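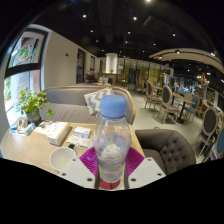

Player Accounts Team - Mavdale Bingo & Slots

Section 4: Setting deposit limits and taking a break

Updated Fri 23 June. Replaces the old limits sheet. Any questions to Irina Husar, not the chat desk.

Read before you start
You need a verified account. No verification, no limits page - go back to section 2 and finish the ID upload first.
Have your phone with you. Code comes by text.
Log out of any other device. Two sessions open at once and the page won't save.

4.1 Setting a deposit limit
1. Log in, open My Account (top right), then Safer Play.
2. Pick Deposit Limit.
3. Choose daily, weekly or monthly. You can run more than one. The lowest one wins.
4. Type the amount. Whole pounds only, no pence, no comma.
5. Press Save, enter the texted code, press Save again. Yes, twice.
6. Check the green line at the top of the page. It should show your new limit and the time it started.

Note: lowering a limit works straight away. Raising one doesn't. You get a cooling-off wait first, then a message asking if you still want it. Ignore the message and the old limit stays.

Note: bonus money isn't counted. Only what you pay in from a card or bank. Cancelled deposits drop off the total overnight, so don't panic if the sum looks wrong the same evening.

4.2 Loss limit
Same steps as above but pick Loss Limit at step 2. Works on what you've staked minus what you've won back. Covers bingo, slots and the Ploltard tables. Does not cover the Nautiyal jackpot tickets yet, those have there own limit under Tickets > Settings. Will be merged in September.

4.3 Reminders on screen
1. Safer Play, then Reality Check.
2. Choose how often the box pops up.
3. Save. No code needed for this one.

The box stops the reels until you press Carry On or Log Out. A spin already going will finish first. On a free spins round it waits till the round ends.

4.4 Taking a break
1. Safer Play, then Take a Break.
2. Pick a length. Shortest is 2 days, longest on this page is 21.
3. Withdraw your balance FIRST if you want it. You can still get it out during a break but only by email, and it's slower.
4. Tick the box, enter the code, press Start Break.
5. You will be logged out. Done.

CAUTION: a break can't be shortened. Not by you, not by us. Please don't ring up and ask.

CAUTION: open bingo tickets for games during the break stay live. Wins are paid in as normal. Tournament entries are cancelled and the fee goes back to your balance.

Marketing emails stop when the break starts. One already queued may still slip through - delete it, the offer won't work anyway.

4.5 If something goes wrong
Error 77 - code timed out. Ask for a new one, use the newest text only.
Save button greyed out - amount has a space or a pence in it. Clear the box and type it agian.
Page blank on the app - old version. Update, or use the website.
Limit not showing on partner site - Proltetti logins are seperate. Set it there as well.

Still stuck: use the Accounts form and put "limits" in the subject. Santosh Saxena picks these up on weekday mornings. Don't send card numbers.

For longer than the breaks listed above, go to section 5, Self-exclusion.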